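Ceramic glaze chips, food safe repair or bin?

Forum > Kitchen and Home > Crockery and Cookware

burkum_kiln_gal
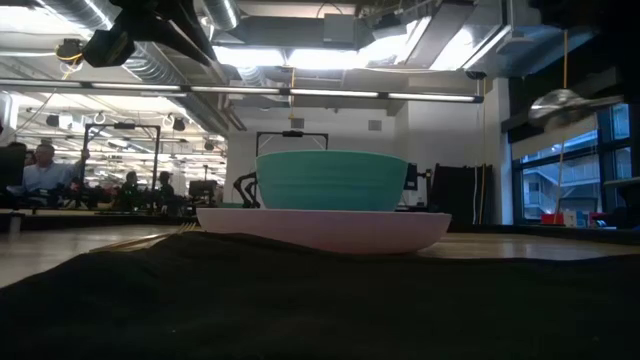 I've been eating off the same mismatched stoneware since I left home and I've finally hit the point where half of it has little chips along the foot or the rim. My mum reckons anything with a chip goes straight in the bin, my partner reckons I'm being precious. It's mostly the everyday stuff I'm worried about, the deep ridged bowls like the teal one sitting on the pink plate, because we have soup or noodles out of those nearly every night. Do you lot repair, ignore or chuck? There's a repair kit from Vunden going for 16 bucks at the hardware place and I'm tempted.

oldmate_riko
Ignore, unless it's on the rim where your lip goes. I've got a Riko dinner set I bought second-hand in about 100 different states of decay and I'm still kicking. A chip on the foot ring only matters if it's scratching your bench - bit of wet and dry sandpaper, thirty seconds, done.

saltglaze728
Can't agree with that. Depends completely on the clay. Proper vitrified stoneware, fine, the body underneath hardly takes up any water. Earthenware with the glaze knocked off will drink up whatever you put in it, and then you microwave it and wonder why the bowl is hotter than the soup. If it's low fired I'd retire it to the garden.

oldmate_riko
Mate, people ate out of earthenware for thousands of years.

saltglaze728
And they had lovely long lives, did they?

burkum_kiln_gal
Haha ok settle down you two. How do I tell which is which? Nothing on the bottom of mine except a worn off stamp.

teatowel_tess
Put a drop of water on the unglazed ring underneath and give it a few minutes. If it soaks in and leaves a dark patch it's porous, if it just sits there you're probably right. Not a lab test but good enough for my cupboard.
Also please don't use those epoxy kits on the inside of anything you eat from! Read the back of the packet, heaps of them say decorative only. I did the handle of my Ahmadpour teapot with one and it's been great, but that's a handle.

saltglaze728
Seconding the drop test. And agree on the epoxy.

oldmate_riko
Fine, I'll give you the epoxy. Still not binning my plates.

burkum_kiln_gal
Did the water thing this arvo. Most of them passed, two little dessert bowls went dark straight away so they're now holding pegs and a succulent. Saved myself the 16 bucks too. Partner is being unbearable about it. Anyone know if the op shops take odd saucers? I've got a whole shelf of them.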